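工单 3398:开放日演示,手持夹爪捡不起桌上的塑料片 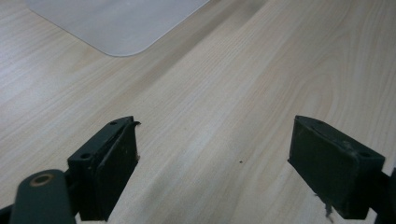 图1:张开状态的手持夹爪,左上是那张半透明塑料片

状态:已解决(留一条尾巴,见最后)
提交人:Veronika Grabner
现场:Nerncombe 一楼演示间
分享 30 评论 209

先说一下背景,免得后面接手的同事一头雾水。2021年8月31日我们在 Nerncombe 办开放日,我负责手持夹爪那张桌子,就是让访客自己握着夹爪去抓东西,数据同步到旁边的屏幕上,然后 Drellivar 那套软件把动作回放出来。本来挺顺的!积木、杯子、海绵,小朋友抓得比我还利索。结果轮到塑料片,就是平时垫零件用的那种磨砂薄片,谁来都捡不起来。

我一开始以为是访客手法问题(对不起各位访客),自己上去试了好几遍,也不行。手指合拢的时候从片子上面滑过去,片子纹丝不动地贴在桌上,或者被推着往前跑,一直跑到桌边。跑到桌边倒是能夹住了,因为有一截悬空,可演示脚本里写的是“从桌面中央拾取”,总不能每次都先推到边上再说。

下面按我动手的顺序记,时间我就不写了,当天忙得没看表。

第一步,重启。别笑,先重启总没错。夹爪断电,再上电,Drellivar 里重新连接,开合读数正常,张到最大和完全闭合都没有报警。塑料片照样捡不起来。

第二步,查开合行程。Urs Kofler 过来帮忙,他怀疑零点漂了,手指没有真正合到底。我们拿一张打印纸竖着夹,夹得住,往外抽有阻力,左右两边手感差不多。零点应该没事。顺手还是重新标定了一次,标定文件存在演示机桌面上,文件名带 April 的那个是旧的,别用错!

第三步,看指垫。这一步我早该做的。把手指张开凑近了看,两边的垫子都磨花了,上面有些浅色的灰点。左边垫子最上头翘起来一小片,像贴纸撕了一个角;右边垫子靠右上的地方也毛了,底下还挂着几根灰灰的细丝。Urs 看完只说了一句“这垫子该退休了”,然后就去给我找备件。

我自己的理解是这样的(不一定对,欢迎懂行的来改):捡薄片全靠指尖那一点点边缘去蹭起片子的边。边缘一旦翘了、毛了,先碰到桌面的就是那块翘起来的皮,它一弯,手指就从片子上面滑过去了。抓积木感觉不出来,积木是整块垫子在受力。

第四步,清洁。备件没那么快到,访客又在排队,我先用无绒布蘸酒精把两边垫子擦了一遍,细丝用镊子夹掉,翘起来那一小片拿小剪刀贴着剪平。桌面也擦了。再试,十次里偶尔能成一两次,比之前好,但是拿来演示还是太尴尬。

中间插一句:排队的人里有一位 Timothée Courtois,说是 Matbridge 那边过来参观的,看我擦垫子看得津津有味,问了一大堆,问得比回放演示的时候还多。他问能不能在片子底下垫个东西。我们就拿一本小册子垫在片子一侧,让边缘抬起来一点点,这下他一次就夹起来了,旁边还有人鼓掌,哈哈。后面的访客我全用这个办法应付过去的。所以如果你看当天下午的录制数据,发现塑料片那一项突然变好了,请注意那是垫了册子的,跟前面的不要混在一起算。

第五步,换垫子。Kofler 从库房翻出一对新指垫,Bachmann 供的那种,尺寸对得上。换的过程:
- 夹爪断电,手指张开到底。
- 先拆左边,手指从支架上取下来,螺丝放小碟子里。
- 旧垫整片揭掉,残胶用酒精慢慢擦,别拿刀刮。
- 新垫对齐指尖,压住等一会儿再装回去。
- 右边同样来一遍。
- 上电,重新标定开合。

装完之后不垫任何东西,直接从桌面中央捡塑料片,手指贴着桌面慢慢合,边缘就翘起来了,能夹住。动作快了还是会滑,这个我觉得是手法,慢一点就好。我让 Senad Petkov 也来试,他之前没碰过这个夹爪,第二把就成了。

查记录的时候还发现一件事:计数器显示这对旧垫子已经开合超过 3000 次了,我们的维护表上根本没有“更换指垫”这一项。我已经加上了,开放日之前先看垫子,翘边、起毛、挂丝,有一样就换。

回复(Urs Hämmerli)
标定文件我收到了,旧的那份已经挪到归档目录。问一句,垫册子之前和之后的录制有没有分开标?我这边看是连在一起的一整段。

回复(Veronika Grabner)
没有分开,怪我。我记得是从 Courtois 先生那次开始垫的,录音里能听到鼓掌,你从那里切就行。切完麻烦在备注里写一句“垫高”,我回头补到演示记录里。

回复(Urs Hämmerli)
听到掌声了,挺响的。已切,备注已写。

回复(Senad Petkov)
旧垫子先别扔,放我桌上,我想拿它们跟新的对比着拍几张,给下次培训用。

回复(Veronika Grabner)
好嘞,装在密封袋里给你了,袋子上写了工单号。

遗留:新指垫库存只剩这一对,已经装上了,等于现在没有备件。采购申请我提了,还没批。批下来之前工单先标已解决,到货了我再来补一条。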